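Droltard Depot, Dusville
Bus yard and crew building: workplace inspection checklist with comments
August 2025

Covers the bus yard, the two-bay wash lane, the crew building and the office used for new driver intake. Items are marked OK, Fix or Open. Open means it was on the June list and is still there.

Yard and bus parking

Lane markings readable from the driver's seat: Fix. Worn through at the turn by the fuel island. Drivers are cutting the corner on the way out.

Pedestrian path kept clear: OK.

Yard lighting: Open. Two poles on the north fence are out. Work order was sent to Kandpal in June and closed without a repair. Reopened.

Speed signs posted: OK. One is partly behind a tree branch, trim when convenient.

Wheel chocks at each maintenance bay: Fix. Bay 2 has one chock, should be a pair.

Wash lane

Drain covers seated: OK.

Non-slip surface: Fix. The strip at the exit door is lifting. Tape is not a repair. Needs to be cut out and replaced before the weather turns.

Chemical storage locked and labeled: OK. Safety sheets are in the binder and match the drums on the shelf.

Eyewash station: OK. Weekly flush log is signed up to date.

Crew building

Exits unlocked from inside during all shifts: OK.

Exit signs lit: OK on battery test.

Occupancy sign in the training room: Fix. The sign says 65. The new hire sessions this summer have been booked above that. Either split the sessions or move them to the Skullus building, where the hall is rated for 100.

Cords and power strips: Fix. A strip in the dispatch office is plugged into another strip. Remove one and ask for an added outlet.

Wall-mounted items secure: OK.
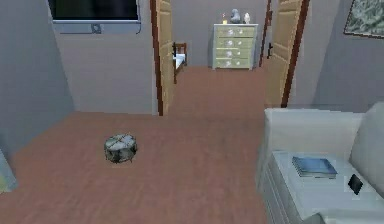

Floor in the locker room: Open. Same loose tile by the second row of lockers. It has been reported twice and now has a cone on it. The cone is in the way of the lockers.

First aid kits: Fix. Kit in the dispatch office is short on gloves and large bandages. Kit in the break room is full.

Fire extinguishers: OK. All tagged and in date.

Break room refrigerator: OK. Clean, but the door seal is going.

Driver intake and records

Medical cards on file before first road shift: OK. Sample pulled from the summer hires, all present.

Safety orientation signed: Fix. Several forms have a signature and no date. Send them back to the drivers to complete. Do not fill in dates for them.

Badge numbers issued in order: OK. Last number issued is 930.

High-visibility vests issued on day one: Fix. Medium and large ran out. New drivers were walking the yard in borrowed vests. Reorder now, and hold a small stock at the gate.

Follow-up

Chocks, vests and first aid supplies are to be closed this week. Yard lighting and the locker room tile go to the depot manager as repeat items. Wash lane strip needs a quote. Training room bookings over the posted limit stop now, including the sessions already on the calendar.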